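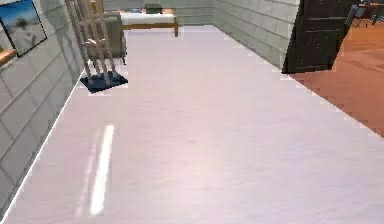
Sim flat, main room, looking towards the back wall and the white bench.

13th June

Sunday, so I had the good machine to myself! The chore is still "fetch the thing off the bench", the small dark boxy one, and bring it back across the pale floor. Sounds like nothing. I could do it half asleep with a mug in my other hand.

Ran 200 attempts overnight with the Yorath planner and got 77 clean fetches, which is better than Thursday but not something I'd let near my own sitting room. Most of the failures are at the bench end: it picks the low grey item next to it, or nudges the box backwards and then can't reach it. A few went wrong at the wooden rack (it plans as if it could cut through between the rungs to the armchair, bless it).

Felicja Wróbel reckons the dark mat is the trouble, as the planner may be reading it as a hole. Could be. I've put 3 runs aside for her with the floor costs saved.

Not tried yet: going past the dark door onto the terracotta floor. The join between the two floors is all jagged steps in the render and I want that tidied first.

So can it do chores yet? Fetching, sort of, slowly. Tidying, no. Grondorell want an answer by September and I'd like 2000 runs behind me before I give one.

To do: swap the mat colour, rerun, ring Felicja.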